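Serkitz Twin

The Serkitz Twin is a two-arm tabletop robot kit sold to schools, small labs and companies that record handling tasks. It is made by Sternileo, a maker of bench equipment started in 2006, and is sold with or without a paid setup and recording service called Osman. The kit puts two small robot arms side by side on a shared front rail, facing a floor area where everyday objects can be laid out.

The name "Twin" refers to the pair of arms. Sternileo also sells a single-arm version, the Serkitz Solo, which uses the same arm on a shorter rail.

Overview

Each arm is white and black and ends in a black gripper with two fingers. The arms stand on black mounting plates bolted to an aluminum rail at the front of the enclosure. The rest of the enclosure is built from aluminum extrusions of the same kind, and the buyer chooses what to put on the walls. Plain panels come in the box. Many owners hang patterned cloth in their place, as a busy background is closer to what a robot meets in a home.

Small circuit boards sit at the arm bases and connect to the electronics housing below the rail. The boards are left open in the standard kit, and a cover is sold as an extra.

Cameras are part of the full kit. There is one at each gripper, looking along the fingers, and a fixed camera that takes in the whole floor. The wrist view is used for close work with thin or flat things, such as a wrapped pair of chopsticks, where the fixed camera gives little detail. 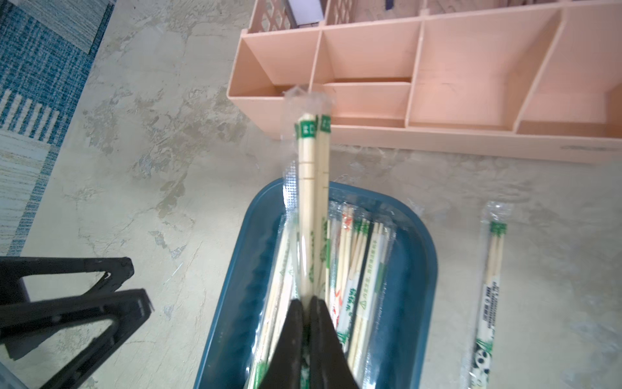

The fingers of the standard gripper are tapered and close to a narrow tip. They are sold in sets and held on by screws, and changing a pair takes a few minutes. Sternileo also offers a wider finger for boxes and a soft finger for fruit, though the soft finger costs more and wears faster.

History

Sternileo's early products were frames and rails for test benches. Work on a small arm began under Dušan Todorova, an engineer who had joined the company to redesign its rail clamps. The first arm was slow and could not hold its position when the power was cut, so it dropped whatever it was carrying. A brake was added to the shoulder joint in the second version, and this was the one that went on sale as the Solo.

The Twin followed after buyers began bolting two Solos to one bench. The hard part was timing. Two separate Solos kept two separate clocks, and their recordings had to be lined up by hand afterward. The Twin runs both arms and all the cameras from one clock. Orders opened on 9th November, and the first kits were shipped the next February. The opening batch was 200 kits.

A rival kit from Clolent came out in the same season. It has a longer reach but was first sold without wrist cameras, and the two products are often compared for that reason.

Operation

The Twin can be run in two ways. In guided mode, a person moves a pair of hand controls and the arms follow. In replay mode, the arms repeat a saved motion or run a program trained on earlier recordings. The software stores the joint positions and the camera pictures together, so a run can be played back from any of the views.

Before a run, the operator lays out the floor. Typical layouts have a tray or basket near the middle, where both grippers can reach it, with the objects for the task inside it or next to it. Other things are set farther back or to the side and may have no part in the task. Office items such as folders, calculators and file organizers are common choices.
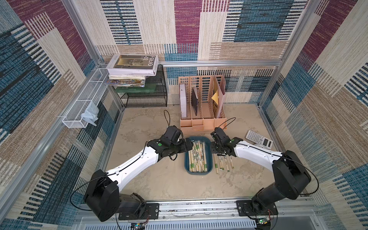 The shared area between the arms is the only part of the floor that both grippers can reach without turning the base joint past its soft limit. The manual advises placing the main container there and keeping tall objects against the back wall. Cables run outside the links and rise in loops above the grippers, so a tall object in the middle of the floor can snag them. This was the most common fault reported by early buyers. Longer cable clips were added to later kits, and owners of older ones can order them.

Each arm can lift 800 grams with the gripper held close to the base, and less at full reach. The limit is set in the software, and the arm stops when it is passed. The 38-page manual has a chart of safe loads at each distance.

Osman service

Osman is the setup and recording service offered with the kit. Under the basic plan, a technician builds the enclosure, sets the cameras and runs a check of both arms. Under the recording plan, Sternileo staff also run the tasks and hand over the finished data. The plan is aimed at customers who need recordings but have no trained operators.

Task lists are agreed on beforehand. They lean toward light household goods: cups, cloths, pens, food packaging and disposable chopsticks. Perla Figueroa, who wrote the first set of Osman task sheets, sorted the tasks by how the object behaves when pinched. Hard objects with straight sides come first. Thin plastic wrappers and bags come near the end of the list - they bend, slide over each other and shine under overhead lights, which makes them hard for a camera to read.

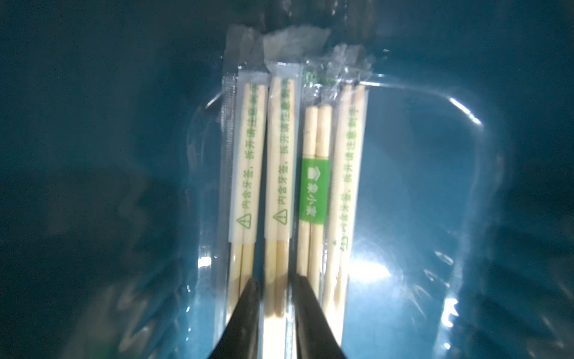

Reception

Reviews of the Twin have been mostly good, with the shared clock and the wrist cameras named most often as its strong points. Horacio Quezada, writing in a bench robotics newsletter, called the rail "the best part of the kit" and said that he had moved both arms several times without having to set them up again from the start. He was less pleased with the open circuit boards and thought the cover should be in the box at no charge.

Li-hua Yen tested the Twin and the Clolent kit on the same tasks. She found the Clolent arm better for stacking, thanks to its reach, and the Twin better for picking thin items out of a shallow container. Her main complaint about the Twin was the noise of the fan in the front housing, which she said made it tiring to sit beside for a full day. Sternileo has since sold a quieter fan as a spare part.

The price of the Osman recording plan has also drawn comment. Taras Symonenko, who teaches a robotics course, wrote that the kit alone suited his students well and that the plan made sense mainly for companies. He also noted that guided mode takes practice, and that students tended to close the gripper too early when working with both hands. 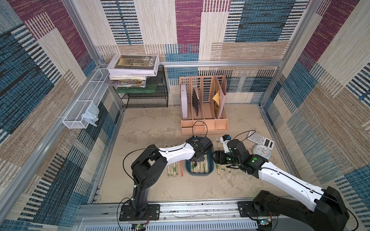 Two arms on the front rail, with a blue tray of bamboo sticks within reach of both grippers.

Versions

Serkitz Solo: one arm on a short rail, with one wrist camera.

Serkitz Twin: two arms on a shared rail, with two wrist cameras, one fixed camera and plain wall panels.

Serkitz Twin Basic: the same arms and rail, sold without cameras or walls for buyers who already have their own.

Spare fingers, cable clips, the circuit board cover and the quieter fan are sold separately and fit all three versions. Hand controls from the Solo can be used with the Twin after a software update, but both must be of the same type.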